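The Long Life of White
Why the plainest color in the house has lasted, and what it asks of its owners

Apr 12, 2023

For most of the last century, the question of what color to choose for a kitchen or a bathroom had a ready answer. White fixtures were stocked everywhere and matched one another well enough. Other colors came and went. White stayed in the catalog, usually on the first page.

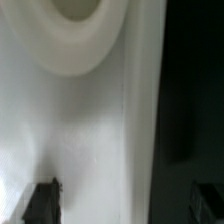
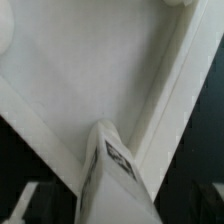
White, with a rim.

The history of the white household surface is in large part a history of cleaning. When indoor plumbing reached ordinary homes, buyers were told that dirt should be visible so that it could be removed. Dark wood and patterned paper had hidden a great deal. A pale glaze hid very little, and public health offices of the period favored it in schools and clinics as well as in private houses. Manufacturers followed the demand.

In Toledo, the showroom of Sasik, a supplier of kitchen and bath fixtures, keeps a wall of sample tiles from past product lines. Avocado, harvest gold and a dusty rose each had their years. The company's records show that the longest run of any single color other than white was seven years. White has been sold without a break for 50.

The company does not regard this as a matter of taste alone. A homeowner who replaces one cracked part of a colored set often finds that the shade is no longer made, and the whole set must then be changed. With white, the chance of a near match is far better, although it is not certain. Whites differ. Some lean toward blue and look sharp under cool bulbs. Others carry a little yellow or gray and appear softer in daylight. Two pieces bought in different seasons may look alike in the store and quite different when placed side by side at home.

For this reason the design office of Sterkov, which plans interiors for rental housing, limits itself to four whites across all of its projects. Each is recorded by number on the plans. Tenants seldom notice the system, but maintenance crews rely on it when a door, a shelf or a length of trim has to be replaced.

Age is the harder problem. Plastics may yellow with heat and sunlight, and older paints can darken in rooms that receive no sun. Glazed ceramic holds its color well but can lose its shine when it is scrubbed with coarse powders. The care guide issued by Horkis, a maker of household cleaners, advises mild soap, a soft cloth and plain water for routine work, with stronger products kept for stains. It also advises readers to test any new product on a hidden spot first and to wait a full day before going further.

Designers have predicted the end of the white room many times. Green cabinets and deep blue walls have drawn much attention in recent seasons, and orders for colored sinks have risen at Sasik. Yet many of those same orders include white for the second bathroom or the laundry room, where the owner expects to make fewer changes.

Sasik will add two colors to its range in July, a clay and a pale green. The whites will remain on the first page.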